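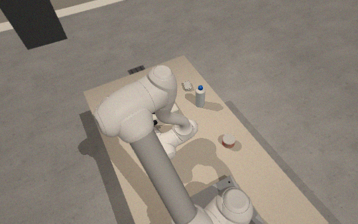

The Last Ferry to Dernitz

8 November 2021

Missed the early boat. Missed the one after it too, because the man at the ticket window in Brernisau wanted exact change and I had a twenty and a button.

So I waited. Bench, wind, a paper cup of soup I didn't remember buying. The urn was in my gym bag between two sweaters. My aunt. She weighed less than I'd figured and then, after an hour on my knees, more.

"Going over for good?" the woman next to me said.

"Just the night."

"They all say that." She was eating sunflower seeds out of her coat pocket. Didn't offer.

My aunt left Dernitz when she was nineteen and never said one kind word about it. Fish and mud, she said. Fish and mud and people who count your curtains. Then the will, typed, two pages, and at the bottom of the second page in pen – take me home. No street. No instructions. My mother read it three times and handed it to me like a parking ticket.

The boat was called the Tello. Green paint over older green paint. I went up the ramp with nine or ten others and they all knew where to sit and I didn't, so I stood by the life jackets with the bag against my stomach. Engine started. Whole floor hummed. I could feel it in my teeth and I thought, she can feel it too, and then felt stupid.

Halfway across the fog came down. Not slow either. One minute there was a shore and then there was just the rail and my hand on it.

The engine quit.

Quiet. Water slapping. Somebody's dog.

A deckhand came by, a kid really, big orange gloves. "Captain's listening for the bell," he said.

"What bell?"

"Fellel Point. We're too close to something. He wants to hear what."

Everybody stopped talking. The seed woman had her head tipped like she was in church. I held my breath for no reason. I thought about the aunt I knew, the one with the apartment on the sixth floor, number 708 on the door even though it was the sixth floor, nobody ever fixed it. How she kept the radio on all night. How she'd switch it off sometimes in the middle of a song and stand there in her socks in the kitchen, listening, and if you asked her what for she'd say nothing, eat your toast.

Then the bell. Way off to the left. One note, low, kind of cracked. Then again.

Socks in the kitchen. Her head tipped just the same way.

"There she is," the seed woman said, and she meant the bell.

I unzipped the bag. Don't know why right then. I'd had a plan, sort of – the church, a priest if they had one, maybe the hill behind the school if I could find teh school. But my hands were already at it. The lid was tighter than a jelly jar. The kid in the gloves saw me and looked at the urn and looked at the fog and went and stood somewhere else.

I leaned out over the rail on the low side. No wind at all now. She went straight down in a gray string, no drama, and the water took her and closed up. Took maybe a minute. The bell kept going. I said something, I wont write it here.

The engine caught and the floor hummed again.

"That wasn't quite home," the seed woman said. She'd come up beside me without a sound. "Home's another mile."

"She'll know the way."

"Current runs in on the evening tide," she said. "Brings everything in. Shoes. Bottles." She thought about it. "Oranges once, whole crate." Then she dug in her pocket and held out her hand, and I took some seeds.

Dernitz came up out of the fog lights first. A wall, a crane, a row of narrow houses down by the water with their lamps on. It did smell like fish. It smelled like mud. In the second house from the end someone moved a curtain to see who was on the boat, and I put my hand up and waved, and after a while they waved back.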